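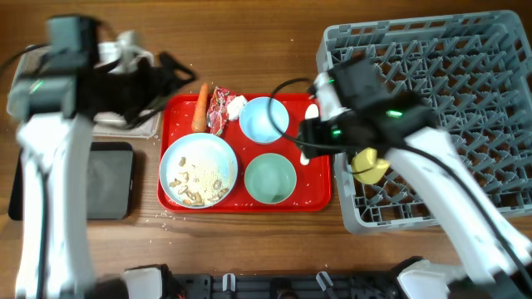
Zwei Greifarme an einem Tisch mit rotem Tablett, Teller und Schalen, rechts das graue Abtropfgestell.

Abräumen lernen per Fernsteuerung

Villby. Das Unternehmen Mernside bringt seinen zweiarmigen Robotern das Abräumen von Tischen bei. Seit August steuern Mitarbeiter die Arme in einer Halle in Villby aus der Ferne und führen jeden Handgriff selbst vor. Die Bewegungen werden aufgezeichnet und dienen später als Lernmaterial für die Steuerungssoftware, die den Namen Juda trägt.

Bisher liegen nach Angaben des Unternehmens 1011 Durchgänge vor. In jedem davon soll Geschirr vom Tablett in ein Gestell gestellt und der Abfall getrennt abgelegt werden. Die Ausgangslage wechselt: Mal liegen Essensreste auf dem Teller, mal Verpackungen oder Papier daneben. Als schwierig gelten lose Reiskörner und zerknüllte Folie, weil beides sich mit einem Greifer schlecht fassen lässt.

An den Geräten arbeiten 16 Personen in wechselnden Schichten. Eine Einweisung dauert vier Stunden, danach folgen Übungen mit leerem Geschirr. Durchgänge, bei denen etwas herunterfällt, werden ebenfalls gespeichert und gesondert gekennzeichnet.

Partner des Vorhabens ist der Kantinenbetreiber Mathebula, der fünf seiner Standorte für einen späteren Versuch vorgesehen hat. Ein Termin dafür steht noch nicht fest. Am Donnerstag können Interessierte die Halle ab 16 Uhr besichtigen.

Weitere Meldungen
Villby: Buslinie 5 fährt wieder bis zum Hafen
Mathebula stellt Speiseplan in Schulkantinen um
Lagerhalle am Bahnhof bekommt neues Dach
Ausbildungsbörse sucht noch Betriebe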